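Notes for my talk: How a Casting Rumor Gets Made
Sunday session, the small room, 4 p.m.

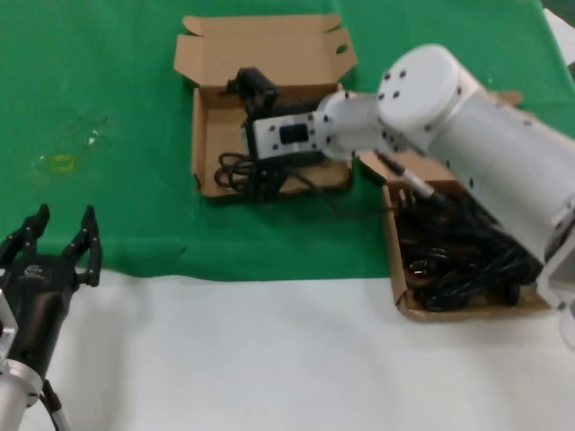 Thank everybody for coming, and thank Meenakshi Pant for asking me back after I ran so far over last time. Start with the Stakavgate story, since most of the room will remember it. This was the thriller that lost its leading man a week before cameras were supposed to roll, and by lunchtime every gossip page had a different reason for it. Say that a rumor spreads a lot like the yellowish stain on a green cloth, a faint patch in the middle with a brighter rim, and the rim is what everyone looks at. The middle, meaning the thing that really happened, is usually pretty pale. Pause here and let people settle.

Now the timeline. Tanner MacPherson had the part, and he'd had it since November. The producers at Somamora put out one sentence, "We have decided to go another way and we wish Tanner well." Read it out loud slowly. Ask the room what they hear in it. (Somebody will say "fired," somebody always does!) Then read the first headline, which said he had stormed off over his trailer. No source on that one, named or unnamed, and I did look.

Tell them about calling Lalit Katiyar, who was handling press for the picture and was very kind to me considering the week he was having. He told me he had 13 reporters on hold and 2 answers he was allowed to give. I still think about that. Most of what we print comes out of the gap between those numbers – and I include my own column in that, I'm not throwing stones.

Money next, but keep it short, because I ramble. The backers at Ploston were nervous about insurance on a long shoot. That's dull, I know, and it never made a headline anywhere, though it was in the trade papers if you went to page six. The trailer story got 4000 comments. The insurance story got a nice note from my aunt.

Then Zachary Friesen stepping into the role. Be fair to him, he was lovely in it, and he spent the whole press tour answering questions about a man he'd met once at a charity dinner. Tell the dinner story if there's time. Skip it if Harish Malhotra is giving me the look from the back row.

For questions: someone will ask whether I ever ran the trailer item myself. Yes, I did, in the Monday column, and I ran the correction a month later in much smaller type. Bring both clippings and pass them around. Remember to get them back before people go down for coffee.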